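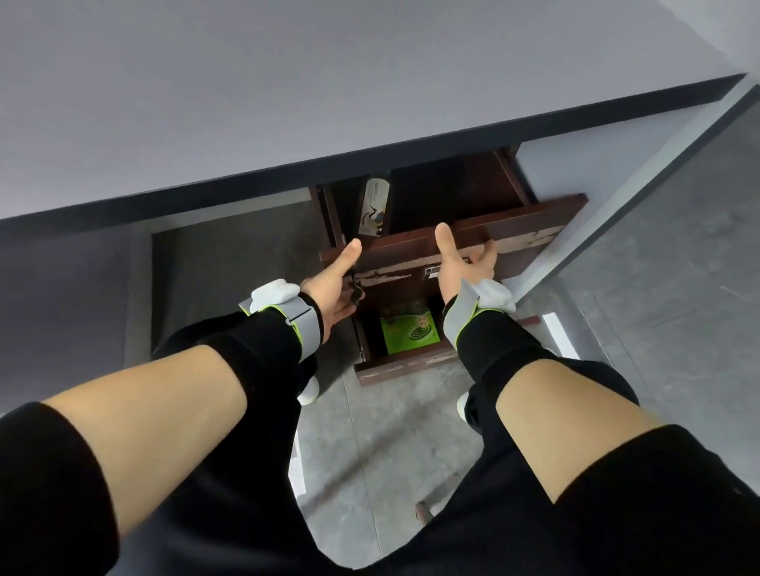

Yeon reckons you should never buy a second-hand desk without pulling every drawer all the way out first, and I wish I'd read that before I handed over my money. So here I am with a question about sticking drawers.

Sticky wooden drawers in an old desk - wax, sand or give up?
Posted by In-ho Seo, 8 May 2025

Hi all, I picked up an older desk through the Hakton buy and sell group for $30. The top is fine, the legs are fine, and it fits my spare room like it was made for it. The trouble is the drawers. They're timber on timber, no metal runners at all, and they go in halfway and then grab. If I pull from one side they jam on the diagonal and I have to wriggle them back and start over. One of them squeals so badly it wakes the dog!

It was much better when I first brought it home, and then we had that run of wet weather and everything seized up. I've got a candle, a sheet of 400 grit and a can of spray lubricant from the shed. Which do I reach for? I'd rather not take the whole thing apart if I can help it, and I don't much care about the colour or the finish because it's already pretty tired. I work from home and I'm in and out of these drawers all day, so I'd like something that lasts longer than a week.

Posted by I-seul Seok

Candle! Put the spray back in the shed, please. It soaks into bare timber, the dust sticks to it and you end up with a grey paste that's worse than what you started with. I did it to my nan's dresser years ago and I'm still apologising.

What I'd do is wait for a dry spell if you can stand it. Timber swells when the air's damp, and if you sand a drawer while it's swollen you'll have a sloppy, rattly one come summer. Bring a heater into the room for a day or two (not right up against the desk, you'll crack something) and see how much of the problem goes away by itself.

Then empty the drawer, take it out and turn it over. Look along the bottom edges of the sides and along the rails it sits on, and you'll find shiny patches where it's been rubbing. Those are the only bits you need to touch. Give them a light go with the 400, wipe off the dust, then rub the candle on hard until you can feel a bit of a coating. Slide it in and out a few times and do it again. A plain white candle is best, the scented ones can be a bit soft and greasy.

My own desk gets this every June and it takes me less time than making lunch. And empty out the heavy stuff! A loaded drawer always drags, and a drink bottle rolling about in there doesn't do it any favours. 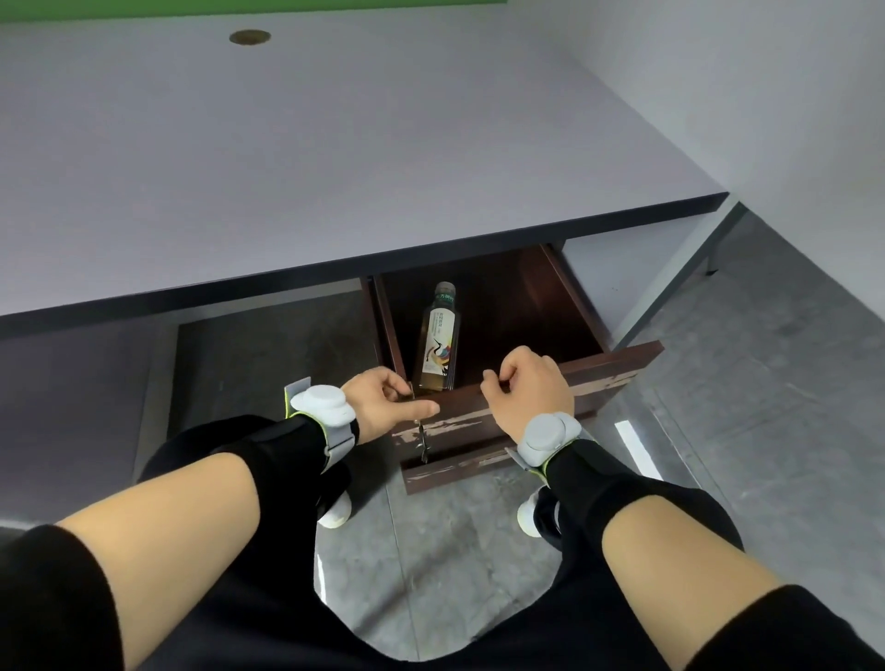 Tea bottle standing up in the open drawer.

Oh and about the jamming on the diagonal - that's usually too much sideways play. Have a look for small strips of wood inside the desk that are meant to keep the drawer straight. If one has come unglued or worn down you can stick a new strip in with ordinary wood glue. Leave it overnight before you put the drawer back.

Posted by Vorkow373

just use soap. dry bar soap on the runners, been doing it forever

Posted by In-ho Seo

Thanks both. I-seul, you were spot on about the heater, two of them loosened up before I'd even touched them. The squealer has had the candle treatment and it's gone quiet. I found one of those guide strips lying loose at the back with a bit of dried glue on it, so that's my job for the weekend.

Vorkow373, I might try soap on the bottom drawer and wax on the rest and see which holds up. Does soap go tacky when it's humid, or is that an old wives' tale?

Posted by I-seul Seok

It can do. Soap pulls in moisture, so in a damp room I'd stick with the wax, but plenty of people swear by it and it washes off with a barely wet rag if you change your mind. Let us know how the bottom drawer goes!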